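How to get cooking oil and grease out of cotton clothes

Grease marks often survive a normal wash because water alone does not shift oil. The method below works on most cotton and cotton-mix clothes, including T-shirts, work shirts, aprons and polo shirts. It does not suit silk, wool or anything marked dry clean only.

What you need

Washing-up liquid, the plain clear kind
Bicarbonate of soda or cornflour
Kitchen roll
An old soft toothbrush
A piece of stiff card, bigger than the mark
Your usual laundry detergent

Before you start

Read the care label. If it gives a top temperature, stay under it all the way through. Test the washing-up liquid on an inside seam and leave it for 12 minutes. If colour comes off on a white cloth, stop there and take the garment to a cleaner.

Do not iron the garment or put it in the dryer while the mark is still there. Heat makes old oil much harder to remove.

Step 1: Blot

Lay the garment flat and slide the card inside it, under the mark, so the oil does not pass through to the back. Press kitchen roll on the mark and lift it off. Use a clean piece each time until nothing more comes up. Do not rub.

Step 2: Powder

Cover the mark with bicarbonate of soda or cornflour, a few millimetres deep. Leave it for at least 28 minutes, or overnight for a heavy mark. Shake the powder off over a bin and brush away the rest with the dry toothbrush. If the powder has gone yellow or clumped, do this step again with fresh powder.

Step 3: Washing-up liquid

Put a few drops on the mark and work it in with the toothbrush, using small circles from the outside towards the middle. Go gently on knitted cotton, which goes fluffy if you scrub it. Leave it for a quarter of an hour. Rinse from the back of the cloth with warm water.

Step 4: Wash

Wash at the warmest temperature the label allows, with the normal amount of detergent. Leave out fabric softener this time. Wash strong colours with similar colours only.

Step 5: Check and dry

Take the garment out while it is damp and hold it up to a window. Wet cloth can hide a faint mark, so let it dry in the air and look again. If a shadow is left, go back to step 3.

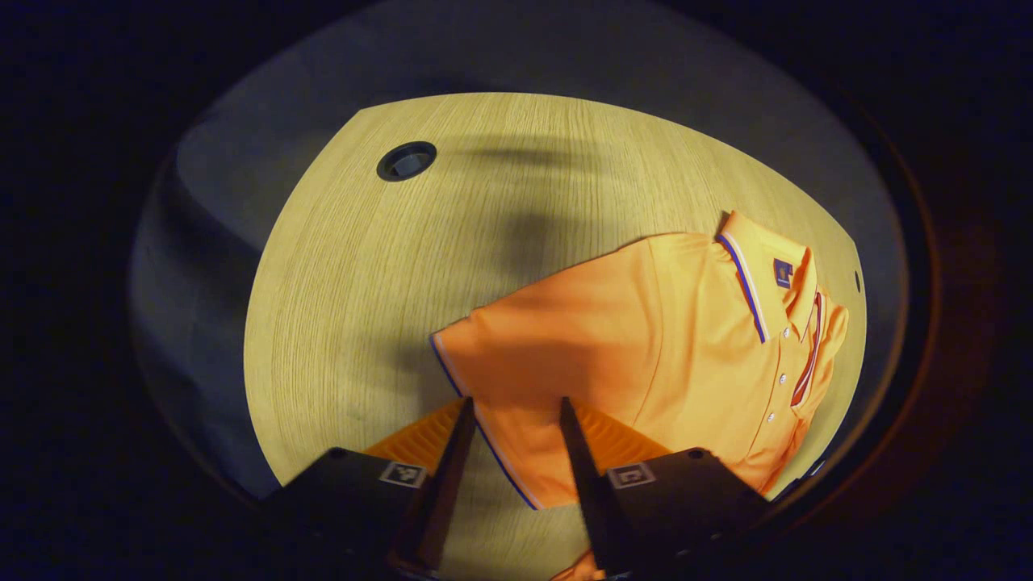 Collars and trims

Striped edging on a collar needs more care than the body of a shirt. Dark dye in the trim can run into white next to it. Use cool water on this part, dab the washing-up liquid on with a cotton bud and rinse it after five minutes. Dry the shirt with the collar opened out.

Old marks

For grease that has already been through the dryer, put a little glycerine on the mark the evening before and start at step 3 in the morning. Two or three rounds may be needed. Engine oil often leaves a grey tint whatever you do.

Thanks to Auður Holst for the tip about glycerine. Page last checked in September by Mikkel Frandsen.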